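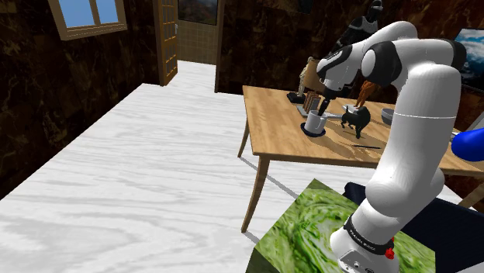 White mug on the wooden table.

Jevow folding ballot booth, two-person

I've scrutineered at more council elections than I care to admit, and the booths are always the sore point. Wobbly legs, pens rolling onto the floor, the bloke next door reading your preferences over the divider. So when Segundo Henao from Flastach asked what I'd change, I gave him an earful -- and most of it ended up in the Jevow!

It seats nobody, it stands two voters side by side, and the centre divider is tall enough that you can't peek. The whole thing weighs 9 kg and folds flat into its own carry bag. I can set one up by myself (bad shoulder and all) and I've had up to 28 in the back of my ute for a by-election.

In the bag: booth, centre divider, 2 pencil cords, spare feet. Colour is grey only for now, sorry.

The wheelchair-height version, the Agudelo, is sold separately and uses the same feet. Councils ordering for the June by-elections, please get your numbers in by 31 May 2024. Ring and ask for Damo if you want to try one out first -- he keeps a demo set at the counter.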